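27th October

**Mellor publishes its buying plan for bed-making hands, including the column marked "regret"**

Mellor, which runs guest houses and the linen service behind them, has today published its equipment plan for robotic hands, spreadsheet and all. The plan covers 3 sites and 83 bedrooms, and sets out what the company means to buy, what it means to rent and what it has decided to stop looking at in catalogues.

The short version is that Mellor will lease two Elus hands for 18 months, starting in April, and put off any purchase until the lease is over. The long version is 51 pages and has a great deal in it about gloves.

"We began with a budget for the robot and a blank space for everything else," said Catríona Tierney, head of equipment planning. "The blank space is now the bigger number. I have shown it to the finance team twice, once with biscuits." 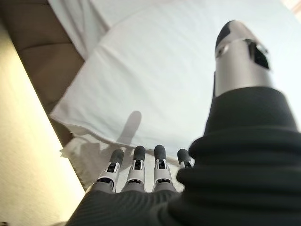

Most of that number is made up of small things. Fabric covers wear and have to be replaced, so the plan treats them like pillowcases and buys them by the box. Fingertips go in the same order. There is a line for spare joints, a line for training housekeepers who already know perfectly well how to make a bed, and a line for the lift at the oldest site, whose views on new equipment are well known.

Mellor asked two suppliers to quote on the same terms. Flindosia offered the lower price and a service visit within five working days, a long time to leave a bed unmade. Jiltetura, which supplies the Elus hand, offered next-day swaps and a contract that could be read in one sitting. The second offer won, though the plan records that the vote was close and the meeting was not short.

No housekeeping posts are being cut to pay for the lease. The money comes from the replacement fund for trolleys, which will have to squeak for another year.

"People ask me when it pays for itself," said Tierney. "I tell them the trouser press never did, and we bought one for every room."

The hands will work on pillows and top sheets only. Duvet covers have been moved to a later phase - the plan does not say how much later - and fitted sheets appear under "other risks".

The full plan, with costs, is free on request from the Mellor equipment office. Other small operators are welcome to copy the spreadsheet, and to send it back if they find the mistake in the totals on page 18.

ENDS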